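Letters on the Wall

By Iida Lindqvist

Samina Dhanial cuts letters for a living, or for part of one. She rents the back half of a former shoe repair shop in Tramdale, where the workbench is still the one the cobbler left. The building has 1816 carved over the door, and the walls are so hard that she has given up on nails. Almost everything she puts up hangs from clips.

Her customers want a name over a table. It might be for a school open day, a bakery's first weekend or a retirement party. They used to order printed vinyl, and many still do, but a vinyl banner is good for one wording and then it goes in a closet. Cut letters on plain dark cloth can be taken down and arranged again. Dhanial keeps 152 of them in flat drawers, sorted by letter and then by color. There are too many Es and never enough Ms.

"People ask for black cloth because they think it looks serious," she says. "I like it because a pale orange shows up on it from across a room."

The cloth is only half the job. What stands in front of it matters too, and most of that is ordinary. People set out cups, tape, scissors and bottles of water, and by noon the table has its own character. A plastic bottle with the cap off, some bright blue stuff crammed down through the neck, clear water below and a Nongfu Spring label around the bottom can hold the eye as well as any letter. Dhanial doesn't mind that. She does ask customers to look at the table and the cloth together before the doors open, at the height a visitor will see them. 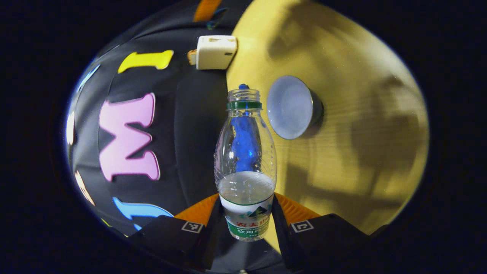
Hanging the cloth

Gwilym Edwards, who sets up halls for a firm called Buvari, has hung more of these than he cares to remember. He wants the rail or cord up first and the cloth second. Clips go at the ends, then the middle, then the gaps. He carries 10 in a coat pocket and puts back what he doesn't use.

Creases are where he and Dhanial part ways. She steams everything the night before. He says a cloth that has been folded in a van will show it whatever you do, and that after the first hour people are looking at the letters. Both agree that a roll is better than a fold - an old carpet tube works well - and that shiny fabric should stay at home.

Size causes more trouble than anything. Mingxuan Shi teaches a weekend class in lettering and has her students tape newspaper shapes to a wall before they cut any good material. Most start too small. She also tells them to stop measuring once the row looks right. A line that rises slightly in the middle reads as cheerful, and a line that is meant to be level and misses by a finger's width reads as a mistake.

Color is looser. One banner with "Fast" over "UMI" runs from bright yellow through peach and orange-pink to a pale sky blue along the top, then has a blue U, a pink M and a yellow I underneath. The white or darker edging on the letters keeps them crisp against the charcoal. Four small dark clips hold the top edge, with a pinkish one over by the F.

The felt in Dhanial's drawers comes from Tikkanen, a mill shop that sells offcuts by weight. A full set for a short name costs her customers 400 if they buy it and much less if they borrow.

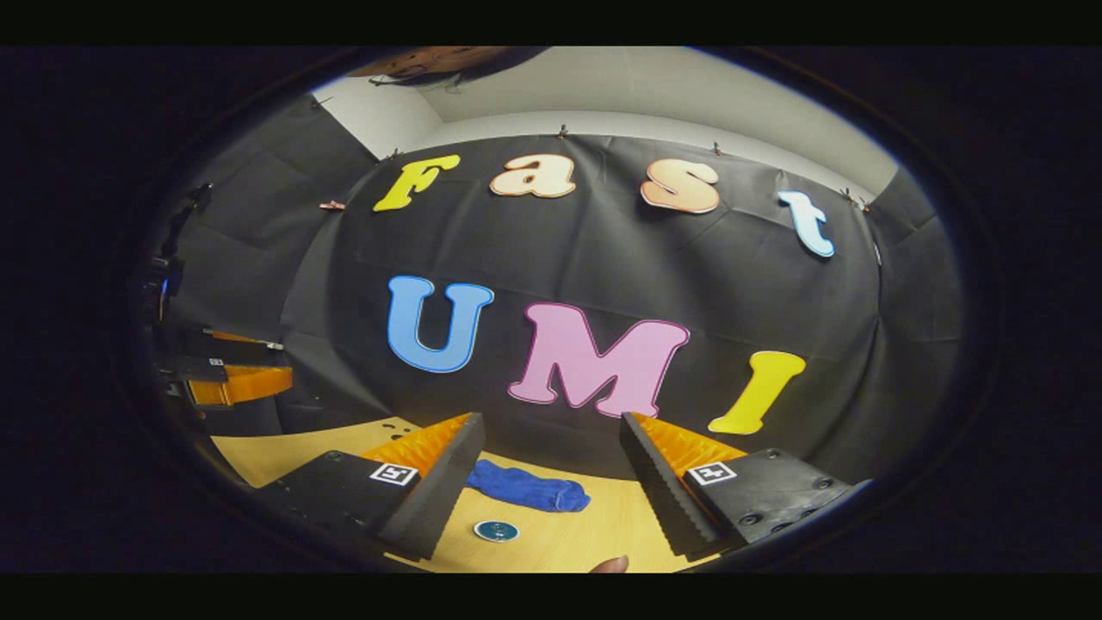 How do you keep cut letters from curling at the corners?

Store them flat under a board, and glue a second layer of felt to the back of any thin strokes. If a corner has already lifted, press it under a damp cloth with a warm iron and let it cool before you move it.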